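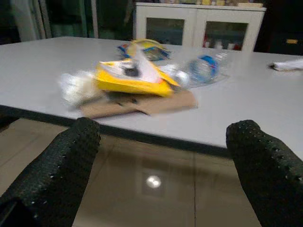
Looking after the finger pads on the Futodden sorting cell

If your pads have gone a bit shiny and the arms have started fumbling the recycling, don't order new ones just yet. A good clean and a fresh zero will often bring them back - ours went well past 620 picks before we had to buy any.

1. Park both arms and switch off at the wall. Give it a minute, have a sip of your tea.

2. Wipe the dots with a damp microfibre cloth, working from the base to the rounded tip. Please skip the metho, as it dries the rubber out.

3. Power up, open the Galtska panel and zero each gripper. Fully open should read 255.

4. Set the grip force to 80 for mixed rubbish, then try a boxed item with a bottle lying behind it. It's a lovely fussy test, with the second gripper working in close as well.
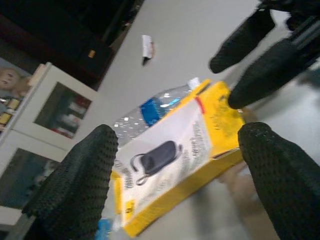
5. Run 22 picks at half speed and keep an ear out for squeaks. If a pad still slips, swap the pair together - odd pads wear in different colours of grey and never quite close square.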